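Hillclimb and club racing chat > Mahuika sprint round, who was in the wrong?

mahuika_mad
June 9, 2021
So I've watched the in-car from the last lap five times now and I still reckon Judite Esteves left the door open. You can't brake that early into the hairpin and then get cranky when 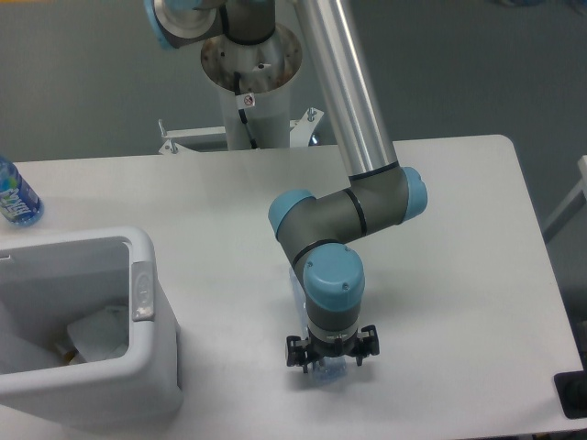

someone pops up on your inside. Madalena Gouveia was fully alongside by the kerb. Great pass!

oldslicks478
Nah mate, rubbish. She was half a car back at turn-in, and Judite had the line all weekend. Stewards gave her five seconds for a reason.

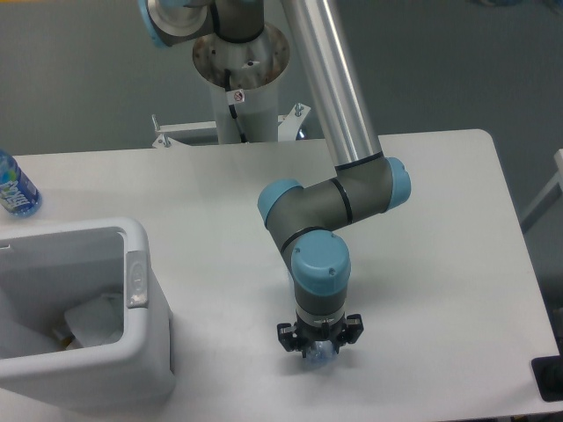 Reply 3 – tyrewall_tess
Five seconds was soft, I'd have said eight. But Judite's tyres were cooked by then (same story at Tondov in May), so she was always going to be a sitting duck.
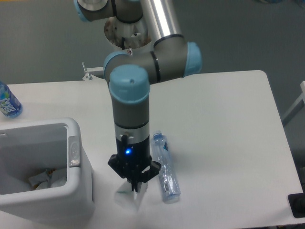
Reply 4 – mahuika_mad
Cooked tyres aren't Madalena's problem though, are they? Fair point on Tondov, I'd forgotten that one.

Reply 5 – oldslicks478
Give me the Greltov round any day, proper wide corners and a decent sausage sizzle. Anyone got a spare set of Zondlow pads for the trip?

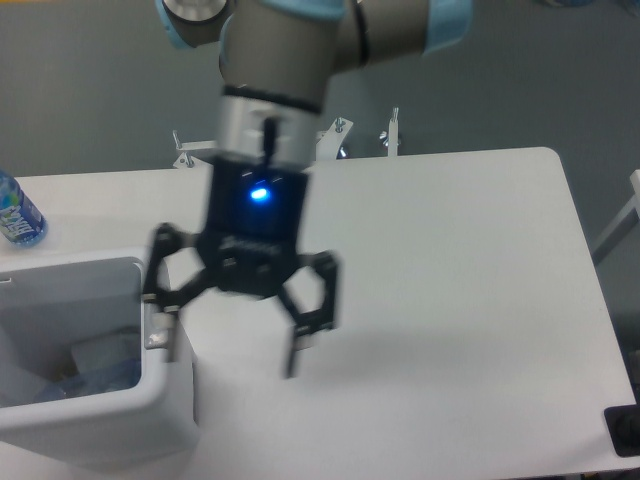 Robot arm and gripper, blue light on

tyrewall_tess
Got fronts only, PM me.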